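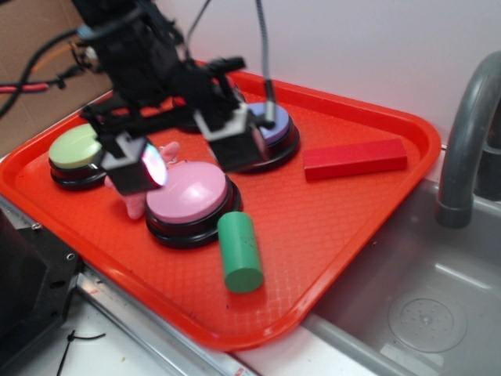

A tray is where things go when they have stopped being put away, one reader wrote to us in March, and she wanted it understood that she was not complaining. Her household owns four of them. One holds mail, one holds keys, and the other two hold whatever was on the counter when company rang the bell.

We had asked for letters about the kitchen counter, expecting recipes for vinegar spray. What came back was 127 accounts of trays, most of them defensive. People who would cheerfully show you their closets get cagey about the tray by the sink. It was supposed to carry coffee to the porch. It went to the porch twice.

The appeal isn't hard to see. A loose block on a countertop is a mess. Put the same block on an orange-red tray with a raised rim, add a few round push buttons in pink, pale green and lavender and a small pink plush toy, and it becomes a collection. You could almost believe somebody chose it. The rim does most of the work, since it tells the eye where the trouble stops, and it keeps anything cylindrical from making a run for the sink.

Texture matters more than you'd think before you've lived without it. A smooth tray is handsome in the store and a skating rink at home. The fine diamond pattern pressed into a lot of plastic serving trays gives a cup something to hold on to, though it also gives jam something to hold on to, and a dish brush is the only thing I've found that gets it back out. Plumby, the housewares shop where I bought both of mine, keeps the brushes on a hook beside the trays. I resented this for a week and then went back for the brush.

The wood-and-wicker crowd will object to plastic. I've been in that crowd. My Vorus tray was a lovely thing in pale ash, and it lasted until somebody parked a wet colander on it overnight. It now lives under a fern. Plastic you can rinse, and it comes in colors you'd never paint a wall, which in a gray kitchen is a kindness.

Toys are the real test. Anyone who shares a house with a small child knows the counter is the place toys go to be out of reach, and that they stay there for years. A red block, a green one with specks on it, something fuzzy with a limb or an ear in the air. They aren't kitchen equipment, but try moving them. In my house a stuffed rabbit spent one whole winter next to the toaster, and when I finally carried it upstairs I was asked, coldly, who had said I could.

The professionals have views, naturally. An organizing course called Hoani, which I took online for two evenings and 17 worksheets, wants every tray emptied at 9 p.m. I managed this until the third night. A rival method, Ilulero, allows you to keep the tray as it is as long as you can name everything on it without looking. I prefer this one. I got as far as the batteries, the birthday candles and a hinge, and had to lift a corner of the mail to see about the rest.

The hinge, I should add, fits nothing we own. I've tried it on the pantry, the medicine cabinet and the mailbox. It is back on the tray, toward the left, where it looks pretty good.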